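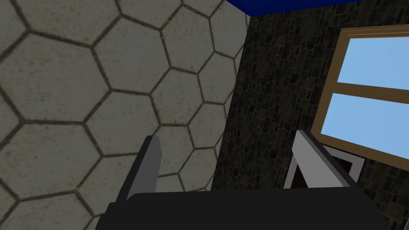
Simulated view from a wrist-mounted viewpoint in a rendered room, with the gripper open and nothing held.

Demonstration collection in simulation

Demonstration collection in simulation is the gathering of example task performances inside a rendered, physically modelled environment, for use in training a learning system to control a robot. Each example, usually called a demonstration or an episode, pairs what the robot's sensors report at each moment with the action taken at that moment. A policy is then fitted to these pairs, most often by imitation learning.

The practice is distinct from reinforcement learning in simulation, in which the system generates its own attempts and is scored on them. The two are often combined: a policy trained on demonstrations serves as the starting point for further training by trial.

Contents
1 Terminology
2 Sources of demonstrations
3 Viewpoints
4 Scene variation
5 Recording
6 Filtering and relabelling
7 Transfer to hardware
8 Limitations
9 See also

Terminology

An episode begins when the environment is reset and ends when the task is completed, abandoned or timed out. A step is one cycle of observation and action. The word trajectory is used for the ordered series of steps in an episode, although some authors restrict it to the path of the arm. A dataset is a set of episodes sharing a common format. Where several tasks are stored together, each episode also carries a task label or a written instruction.

Demonstrations in which the operator deliberately begins from a poor position are called recovery episodes. They are recorded because a policy trained only on smooth performances has no examples to follow once it has drifted away from them.

Sources of demonstrations

Teleoperation is the most direct source. A person watches the rendered scene on a screen or headset and moves the simulated arm with a hand controller, a six-axis mouse or a small leader arm. The resulting motion contains pauses, corrections and differences of habit between operators. Some of this variety is useful to the learner. Long pauses are usually trimmed, as a policy that has learned to stand still may fail to start again.

Scripted demonstrations are produced by a planner that has access to the exact position of every object in the simulator. They are cheap and consistent, but the planner may act on information that the recorded camera views do not contain. A planner can, for example, reach directly for an object hidden from every camera. The learner is then asked to reproduce an action for which it has no visible cause.

Generated demonstrations start from a small number of human episodes. Each is divided into segments tied to an object, and the segments are moved and rejoined to suit new object positions. The Gramov toolkit uses this method and replays every new episode in the simulator before keeping it. In its reference kitchen task, 4 source episodes are expanded to 600 candidates, of which 534 pass the replay check.

Viewpoints

Most collections record at least two cameras. A fixed camera shows the work area as a whole. A wrist camera moves with the arm and keeps the gripper in a constant position in the image, so that changes in the picture come mainly from the motion of the arm and of the objects being handled.

The wrist view has the advantage that the distance between the fingers and an object can be judged close to the moment of grasping. Its weakness is that it may contain nothing related to the task when the gripper is directed away from the work area. In a view of this sort the fingers may be seen against walls, a window or a ceiling. Such observations are valid parts of an episode, but they give the policy little from which to choose an action unless a second camera, joint readings or a short history of earlier steps is supplied as well.

The simulated camera is defined by its position relative to the wrist, its field of view and its image size. These values are normally matched to the intended hardware. A small error in the mounting angle can shift the fingers noticeably in the image and is a common cause of missed grasps after transfer.

Scene variation

A policy trained in one unchanging room may come to depend on features of the room that have no bearing on the task. To discourage this, the environment is altered between episodes, a method known as domain randomisation. Items commonly varied are:

wall, floor and table textures
direction, colour and strength of lighting
position and type of background fittings
camera position, within a small range
starting position of the arm
mass and friction of handled objects

Wall textures are often drawn from a library without regard to whether they belong together. A room may therefore have hexagonal tiling on one wall and dark stone on the next. Realism of decoration is treated as less important than the breadth of the range, though the two aims are not exclusive. The Cronin room set, a group of interior layouts used for household tasks, contains 81 surface textures and assigns them to each wall separately.

Lighting varies in cost. Flat, even lighting is quick to render and is common in large collections. Cast shadows and reflections require more computation and are sometimes added in a second pass, in which stored states are rendered again without repeating the physical simulation.

Recording

A typical episode file holds the camera images, joint positions and velocities, the pose of the gripper, its opening width, the commanded action and the time of each step. Simulated collections can also store values that are difficult to obtain from hardware, such as exact object poses, contact forces and a label for every pixel. These are known as privileged information. They may be used during training or for checking, but are withheld from a policy meant to run on a real robot.

Actions are stored either as joint targets or as movements of the gripper in space. The second form is easier to carry between arms of different shape. It must be stated whether the movement is measured from the robot's base or from the gripper itself – datasets that omit this have been found difficult to reuse.

The Betby format stores the complete simulator state at every step in addition to the observations. This permits an episode to be resumed from any point and allows new cameras to be added afterwards. Files are larger than those of formats that keep images alone only where the scene contains many movable parts.

Filtering and relabelling

Success is usually judged by a test on the final state, such as whether an object lies within a given region. Such tests can be passed by accident, and an object may be pushed into place when the task called for it to be lifted. Collections used for comparison between methods therefore add conditions on intermediate states.

Failed episodes are not always discarded. They may be kept with a failure label for training a success detector, or given a new task label that matches the outcome reached. Near-identical episodes are often thinned, particularly in generated sets, where many can descend from the same source.

Transfer to hardware

The difference between behaviour in simulation and on a real machine is called the reality gap. It has a visual part, arising from rendering, and a physical part, arising from the modelling of contact, friction and delay. Scene variation mainly addresses the first. The second is reduced by measuring the real arm and adjusting the simulator to match.

A frequent arrangement is co-training, in which a large simulated set is mixed with a smaller set recorded on hardware. The proportion drawn from each is set separately from the size of the sets. The Vondiletti benchmark reports results for simulated, real and mixed training under the same evaluation tasks.

Limitations

Contact with soft, wet or granular material remains costly to simulate and is often left out. Teleoperation in simulation gives the operator little or no sense of touch, and grasps may be firmer than a person would choose on hardware. Depth is also harder to judge on a flat screen, which lengthens the final approach to an object.

Scenes built for one simulator may not load correctly in another. Differences in collision shapes and solver settings can cause a stored action sequence to fail on replay even where the rendered rooms look the same.

See also

Behavioural cloning
Domain randomisation
Imitation learning
Teleoperation

This page was last edited on 2024-12-09.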